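3. Rooms and measurement procedure

3.1 Selection of rooms

The study covers 15 small rooms in two office buildings in Vekthorpe, referred to below as the Brasorberg building and the El Khatib building after the firms that first occupied them. Both were converted from warehouse use. The conversion left parts of the original masonry exposed, and most rooms combine one hard, irregular wall with plasterboard partitions on the remaining sides. Rooms of this kind are common in converted stock but are poorly represented in the published data on small-room speech acoustics, where walls are usually assumed to be uniform.

A room was eligible if it had a door that closed, at least one exterior window and a regular use that involved speech, such as meetings, telephone calls or individual teaching. Storage rooms, server rooms and kitchens were excluded. Two of the eligible rooms were dropped after the first visit. In one, a ventilation duct had been opened for repair and the background level was too high for a usable decay at low frequencies. In the other, the ceiling tiles were being replaced. The results in Section 4 therefore refer to 13 rooms.

Floor finishes were recorded as hard or soft. Ceilings were recorded as plasterboard, mineral tile or exposed concrete. We did not try to estimate absorption coefficients for the brick, which varies a good deal within each building depending on how the joints were repointed and whether the surface had been sealed. The effect of sealing is taken up in Section 5.

3.2 Source and receiver positions

Each room was measured with 3 source positions and the same number of microphone positions, giving nine combinations per room. Source positions were chosen to match places from which a person would normally speak, seated or standing. Microphone positions were kept clear of walls and tabletops as far as the size of the room allowed. In the smallest rooms the preferred spacing could not be kept, and the microphone was moved along the longer diagonal until the distance to the nearest hard surface was acceptable.

Furniture was left where it was found. Moving it to a standard layout would have made the rooms easier to compare, but the values would then describe a condition that the users never experience. Doors and windows were closed during all measurements. Blinds and curtains, where fitted, were fully open for the main series and closed for a short additional series, reported separately.

3.3 Signal and processing

The excitation signal was a logarithmic sine sweep. Impulse responses were obtained by deconvolution and filtered in octave bands. Reverberation time was evaluated from the early part of the decay and extrapolated in the usual way. The 500 Hz band is used as the main descriptor throughout the paper, with the neighboring bands given in the appendix. Below this band the number of room modes is low, and a single value for the room has limited meaning – two positions less than an arm's length apart can differ by more than the spread between buildings.

Processing was carried out with Mundano, an in-house script package that stores the raw sweep, the filtered responses and the fitting limits in one record. Decays with a visible double slope were marked by hand and evaluated twice, once over the full range and once over the first part only. The marking was repeated after a delay by the same operator, and the few cases in which the two passes disagreed were treated as double slope.

3.4 Surface categories

For the analysis, each wall was placed in one of four categories: bare masonry, painted plasterboard, glazing, or mixed. A wall was counted as mixed when no single finish covered most of its area. Boards and other large wall-mounted or standing panels were noted separately because they present a flat reflecting surface at head height, which is where the first reflections relevant to speech tend to arrive. Bookcases were treated as furniture.

Figure 3 shows the type of interior that falls between the categories. The walls are white apart from the brick on the left, and the window takes up a large part of the far end. Rooms with this combination were coded wall by wall, and no overall room label was assigned.

Figure 3. Small room with white walls, a brick wall on the left and a large window at the back. A white board stands at the far left.
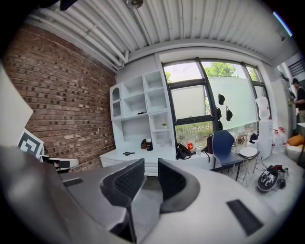 3.5 Repeatability

Three rooms in the Brasorberg building were measured again in May with the same equipment and a different operator. Positions were reconstructed from the floor sketches made on the first visit. Differences in the main band were small compared with the differences between rooms, and no correction was applied. Larger deviations appeared in the lowest band, as expected from the modal behavior noted above, and one of the repeated rooms had gained an upholstered chair between the two visits.

Background noise was logged before and after each series. In the El Khatib building it rose in the late afternoon with traffic on the loading street, and measurements there were moved to the morning, starting at 8 a.m. The rejected afternoon runs are kept in the data set with a flag and are not included in any of the averages given in Section 4.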